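Anyone tried the Pedmont mattress topper for a bad back?

lukumay_lane
Posted 8:14 pm
The Pedmont topper keeps turning up in my feed. They say it "resets your spine" in 12 nights. My back has been grim since the winter and I'm tempted, but it costs 600 and I have never known a slab of foam reset anything. Has anyone here paid their own money for one?

H_Athumani
Posted 8:31 pm
Bought one in March. It's a decent topper. It is soft, it doesn't slide about, and it smelt like a new car for longer than I'd have liked. My spine was not reset. I slept a bit better, but I'd also stopped having coffee after lunch that month, so make of that what you will.

geumok
Posted 8:40 pm
I'll disagree with Hamisi. Mine made a real difference and I've had hip trouble for years. Two weeks in I was getting up without holding on to the wardrobe. I don't care what the advert says, I know how I felt before and after.

old_ukero
Posted 8:52 pm
How old was the mattress underneath, geumok? If it was past its best then anything on top would have helped, including a folded duvet. That's my problem with all these reviews. The site boasts of 3000 happy sleepers and I can't find a single line on who they asked or when.

geumok
Posted 8:58 pm
Fairly old, yes. Still helped.

nafula_k
Posted 9:20 pm
I've gone without a topper and put the money towards a firmer mattress from Puton. No miracle claims on the label, which I took as a good sign. The bed at the moment, and yes, I should be putting the washing away instead of typing this: 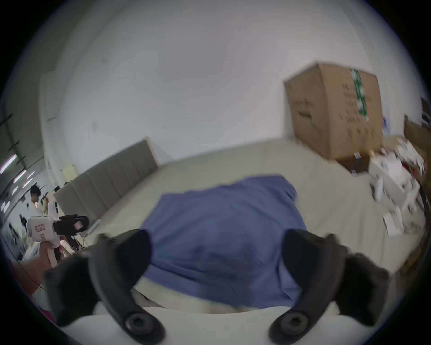

My bed, grey headboard end, with something blue still waiting to be folded

I'd give it a seven. Firm at first and my shoulders complained, then I stopped noticing it. Whether it's done my back any good I couldn't tell you, as I started walking to work at the same time.

lukumay_lane
Posted 9:33 pm
Does it get hot? The foam ones cook me.

nafula_k
Posted 9:37 pm
No, but I sleep with the window open nearly all year.

H_Athumani
Posted 9:45 pm
The Pedmont does get hot. Should have said. Also check the returns page, you pay for collection and it has to go back in the original bag. I'd cut mine open with kitchen scissors.

old_ukero
Posted 10:02 pm
So the free trial isn't free. Lovely.

geumok
Posted 10:06 pm
They took my sister's back without any fuss, so it may depend who you get on the phone.

lukumay_lane
Posted 10:19 pm
Right, I'm holding off. Going to see the physio first and turn the mattress round in the meantime. Will post again if either of those does anything.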